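How do you teach a robot to sort forks?

Hello! I'm Carmela, and I have a slightly odd job. I teach robots to do chores. Not big stompy film robots, just arms that are bolted to a table and can't go anywhere (which is handy, as you never have to chase them).

People often ask me if I type in lots of instructions. Well, let's try that. Imagine you had to write down how to pick up a fork. "Move your hand forward." How far? "Close your fingers." How hard? And what if the fork is upside down, or stuck under another fork? You'd be writing until bedtime and you'd still have missed something! You've picked up so many forks in your life that your hand just gets on with it.

So we show the robot instead. There are two ways of doing that, and I like them both.

The first is showing it by hand. You hold the robot's arm and move it through the job, a bit like when a grown-up held your hand round a pencil to help you write your name. The motors go soft so the arm is easy to push about, and while you push, the computer writes down where every joint is. Joints are the bendy bits, like your elbow and your wrist.

The second is remote control. At our workshop in Jarnley we have a spare pair of arms, called the leaders, that people hold. When I bend a leader arm, the robot's arm bends the same way. When I squeeze the handle, the robot's gripper closes. A gripper is a robot's hand, by the way, only with far fewer fingers than yours. My friend Vinh says it's like having a shadow that can pick things up.

The first time I tried it I was rubbish. I dropped a teaspoon 15 times before lunch! It feels like wearing enormous oven gloves. You can't feel the spoon at all, so you have to watch very, very closely.

Each go at the job is called a demonstration, and one is never enough. If the robot only ever saw one fork lying in one spot, it would be stumped when the fork was somewhere else. So we move things, mix up the pile, swap the colours and do it all again. For our cutlery job we recorded 1026 demonstrations. My arms ached, and Irena had to take over on Tuesday so I could have a sit down and a biscuit.

The computer keeps what the cameras saw together with how the arms moved. Then it practises guessing: "When things look like this, what did Carmela do next?" At first its guesses are dreadful. Bit by bit they get better.
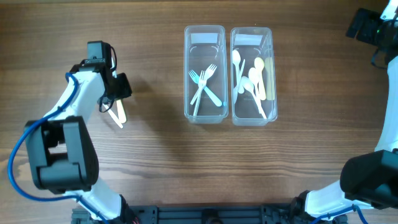
Forks in one box, spoons in the other, and two utensils in the gripper.

Cutlery is a lovely thing to learn with, because it's awkward. Handles cross over each other and slide about. And clear plastic boxes are tricky for a camera, with all those shiny edges and reflections. You might spot a blue cable looping round the arm too. Cables carry power and messages, and I'm forever checking they've got room to bend.

Want to try being a robot? Find a friend and two cups. Put on a blindfold, hold a pair of kitchen tongs, and let your friend gently steer your arm to sort some pencils and crayons. Then swap over. Lorna and I managed 7 before we got the giggles, and one crayon is still under the fridge.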